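Home | About | News | Stores | Press | Contact

Kostarer to Open Third Kitchenware Store, in Riltville

Kostarer, the Villanueva-based seller of kitchen goods, will open a store in Riltville in April. It will be the company's third location, after the original shop in Villanueva and the one in Pletside.

The Riltville store takes over the former shoe shop next to the public library. The space has been empty for five years. Work on the floors and lighting is finished, and shelving is being put in now. The store will carry the same lines as the other two locations: plates and bowls, pots and pans, baking tins, colanders, knives, linens and small countertop appliances.

Plates, bowls and cups will be sold singly as well as in sets. Kostarer started doing this in Pletside after customers there asked to replace broken pieces without buying a full box. Single pieces now make up a large share of tableware sales at that store, and the company has moved the Villanueva shop over to the same system. 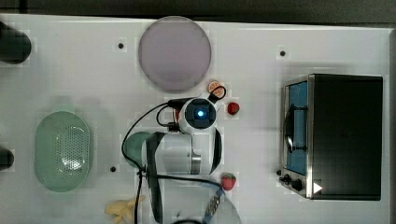

The new location will also have a repair counter at the back. Customers can bring in knives for sharpening, pans with loose handles and small appliances that need a new cord or knob. Most knives will be ready the same day. Other repairs will be returned within 72 hours, unless a part has to be ordered. Items do not need to have been bought at Kostarer. Prices will be posted at the counter, and customers will be told the full cost before any work begins.

Kostarer is hiring for full-time and part-time positions in Riltville, including one full-time repair technician. Training will take place at the Pletside store before opening. Applications can be picked up at either current location or requested by mail.

The store will open at 10 a.m. and close at 6 p.m. Parking is available behind the building, with the entrance on the library side. The front and rear doors both have step-free access.

Gift cards and store credit from Villanueva and Pletside will be accepted in Riltville from the first day. Orders placed by phone can be collected at any of the three stores. Hours at the existing locations will stay the same.

About Kostarer

Kostarer sells tableware, cookware and small appliances for home kitchens. It is privately owned and has its office and warehouse in Villanueva. Press questions may be sent to the company office through the Contact page.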